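The block set everyone keeps telling me to buy

I have a low tolerance for toys that come with a philosophy. If a box of plastic has a paragraph on the back about "unlocking spatial confidence" I put it back on the shelf, and I've put back a lot of boxes. So when Cuiping Bai told me for the third time that I needed to try the Jorkum set, I asked what it did that a pile of ordinary blocks doesn't. She said it was "more deliberate". I still don't know what that means and I've now spent a good chunk of the winter with the thing.

For those who haven't been cornered about it yet, Jorkum is a peg and block set. Fat plastic pieces in strong flat colours, a few with holes, a few with gaps, a few that are just lumps. You get a thin booklet of builds and you're meant to work your way up from lying two things side by side to making something that stands. The list price is $65. I paid 50 through a friend of Mohsin Jafri's who was clearing a shelf, which I mention so you know I was already in a good mood about the price and it still didn't fully win me over.

The shop page has 1,946 reviews and I read far too many of them. Nearly all of them say the same four things in the same order, and one of the four is always "sturdy". I have no opinion on who writes these. I'll just say that I've never in my life described a toy to another adult as sturdy and delightful in the same breath.

Let me do the pieces first, seeing as they're what you're paying for.

The one I kept picking up was the red. It's square for part of its length and then turns into a round cylinder, a little slimmer than the square bit. I like it as an object. It has crisp edges, it sits nicely in the hand, and you can tell which end is which without looking. The square part doesn't roll and the round part badly wants to, so when you put it down it does this little settling wobble and then gives up. Put it next to the blue on a dark table and the two of them look great, I'll give them that. Whoever picked the colours earned their money.

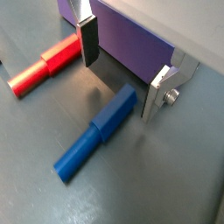

What the booklet wants from you

The booklet is where my patience started to go. It's set out in levels, and the levels have names, and the names are things like Meadow and Harbour. None of the builds are a meadow or a harbour. They're stacks. I have nothing against a stack! I only object to being told that my stack is a harbour.

There are also no words in it, just line drawings, all from the same corner view. That's fine for the easy ones. Once you have a piece standing behind another piece, though, the drawing can't tell you how far back it goes, and you end up guessing. Naveed Paracha, who fixes clocks for fun and is not easily beaten by a diagram, guessed wrong twice on the same page and then announced that the drawing was wrong. I checked later. The drawing was ambiguous, so I suppose they both get half a point.

It claims every build can be done in a few minutes. Meifang Fang and I took 50 minutes over the first level, and yes, we were talking, and yes, there was a break for toast. I'd still like to meet the person who timed it.

The purple slab build

This is the one people post pictures of, and I can see why. It's low and wide at the bottom with something tall coming out of the top, and the colours do most of the work. You begin with a big purple slab. A bright green piece goes on top of it, toward the back, and the green has a gap in the middle, and a tall brown post comes up through the gap. In front of the green there's a small square brown piece with a round hole in it, down by the foot of the post.

My first question was what the little brown one is for. I asked Cuiping and she said it was "for the next bit". I asked which next bit. She changed the subject to her balcony. A piece with a hole in it is a promise that something is going to go in the hole, and I object to a picture in a booklet that leaves the hole sitting there looking up at you.

Fahad Memon thinks I'm being unfair, and his argument is that kids don't care. They'll put a carrot stick in the hole. He has two kids and I have none, so I'll let that stand, but if the answer is carrot sticks then the set shouldn't be $65.

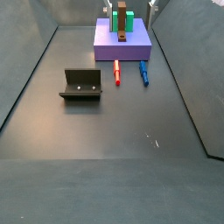
My other gripe is with what the booklet calls balance. A tall piece on a wide flat piece isn't a lesson in balance, it's the easiest way there is to keep a tall piece up. Try it on something narrow and then come and talk to me about balance. I did try it on something narrow, in my own kitchen, with my own post, and I had to fish it out from under the stove with a wooden spoon.

The comparison nobody asked me to make

I also have an old Miltard set, a hand-me-down, with half of the pieces missing and one that has been chewed by a dog I never met. The Miltard pieces are duller and the corners have gone soft, and there's no booklet left, if there ever was one. I got the same pleasure out of it, and more of the evening, because there were no levels to be behind on.

Where Jorkum does win is the feel of the parts. Flat faces that are flat, edges that meet. If you've ever had a cheap set where the pegs are all slightly different sizes, you'll know how quickly that sours things.

So would I buy it again? At 50, maybe, for somebody who likes things that line up. At full price, no. And I'd take the booklet out of the box before I handed it over, or at least tear off the page with the harbour on it.

Cuiping has already moved on to something called Brosico, which has magnets. She says it's more intuitive. I've asked her what that means and I'm waiting to hear back.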